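Learning the bass line from "Rashti"

Since May I try to learn one song properly, from the first note to the last. The song is "Rashti" by the band Jevmont, from their second record. It is an old soul tune in the slow style, with an organ, two horns and a bass that almost never plays on the first beat. I must have heard it 40 times before I noticed this.

My teacher told me to sing the line before I touch the strings. I felt a little stupid doing it in the kitchen, but it helped. After 13 days I could play the verse without looking at my left hand. The bridge is another matter - there the chord changes come in the middle of the bar, and I am always too early.

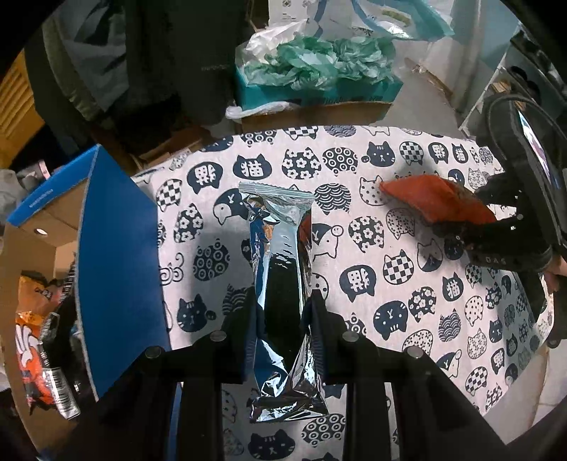 The live version

There is also a concert recording, made in a small club called Joltora. It is much faster and the singer leaves out the last verse. Many people prefer it. I like the horns more on this one, but the bass is hard to hear, so for practice I stay with the record.

On Saturday I will play it with two friends for the first time. We have the room for only 20 minutes, so probably we will skip the bridge.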